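Short pour (robot drink serving)

A short pour is a fault in automated drink serving where the robot ends the job with less in the glass than was asked for. I've been chasing short pours since December, on a setup we call Priltov, so this entry leans heavily on what I've run into myself (sorry in advance if your robot does it differently!). It's a close cousin of the overpour, which is messier but a whole lot easier to notice.

Background

Priltov is a two-handed serving task. One hand picks up a glass, the glass goes under a tap, the drink runs, and the glass comes away again. Simple enough on paper. We log every attempt, and the log had reached 3394 of them when I last looked.

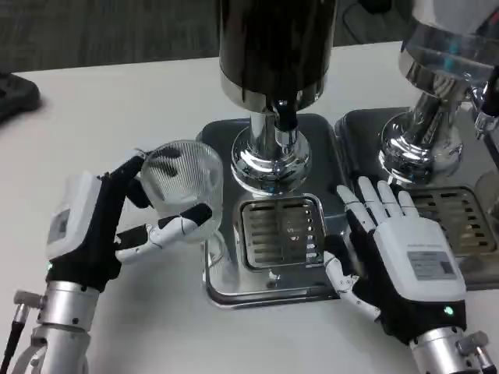
Short pours mostly start with the hand-off, long before any liquid moves. The glass has to get from the table to the grate under the spout, and that usually means one hand carries it in while the other gets ready to take over. We use clear, ribbed glasses, and the left hand has to hold one up off the table with the right hand waiting open by the tray. If the takeover is sloppy, the glass lands a little off center, and the controller (ours is called Kavton) may decide it's not safe to go on. It then stops early and marks the job as done, and that last bit is the real bug.

How the fault shows up

The target on our setup is 200 milliliters. A healthy run gets within 6 milliliters of that. A short pour can miss by a lot more, and the annoying thing is that the arms look perfectly happy the whole time. No alarm, no jerk, no retry. You just get a sad little drink.

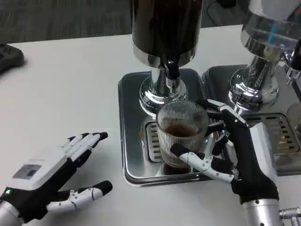 Right hand holding the glass under the spout, filled to a bit under half its height.

Causes

The one that bit us hardest was a timeout. Kavton waits around 30 seconds for the hand to report a steady grip, and if the fingers keep making tiny corrections, the clock runs out. Clear glass makes it worse, as the vision side keeps changing its mind about where the rim is. Shiny chrome right behind the glass is no help at all!

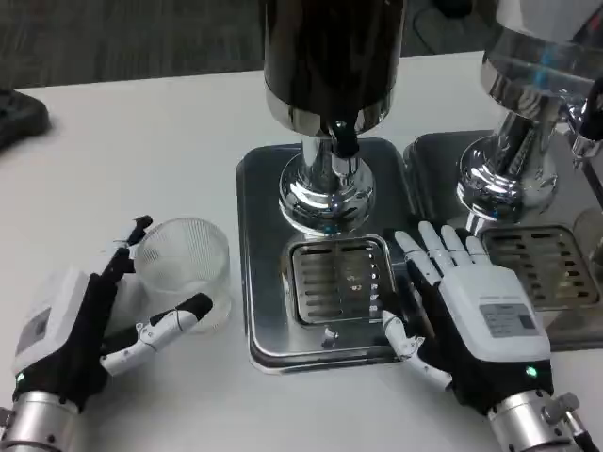 Welto Neagu
Automation technician and page editor

I used to blame the tap for everything, so let me save you a week: check the starting position of the glass first. With an empty glass standing on the table and the left hand next to it, look at where the thumb and index finger are before the grip closes. On our rig a thumb that begins too low tips the glass when it lifts, and every step after that inherits the tilt.

Safety

An underfilled glass sounds harmless, and mostly it is. The trouble comes when somebody sees a low glass, figures the robot is finished, and reaches in to top it up by hand. The arms may still be live. Our rule is to hit stop before any human fingers go near the tray, even if the job says complete. 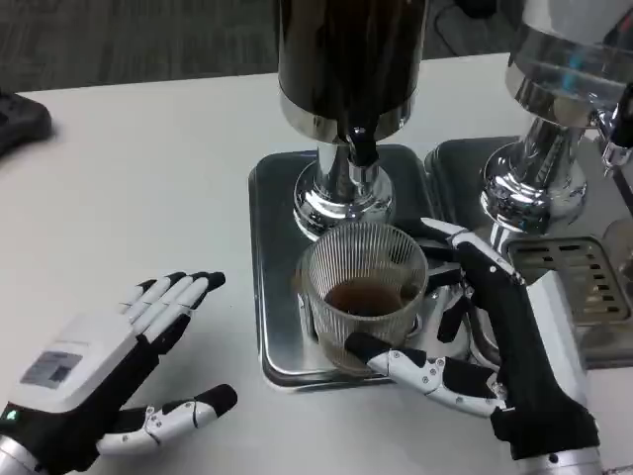 A shallow amount of dark brown liquid in the glass, with the left hand open beside it.

Fixes

We changed the "done" check so it needs a fill reading as well as a finished motion, and a timeout now raises an error. That went in on 10 May 2021. Short pours still happen, but they get flagged, and I can live with that. Matte tape on the chrome is next on my list to try.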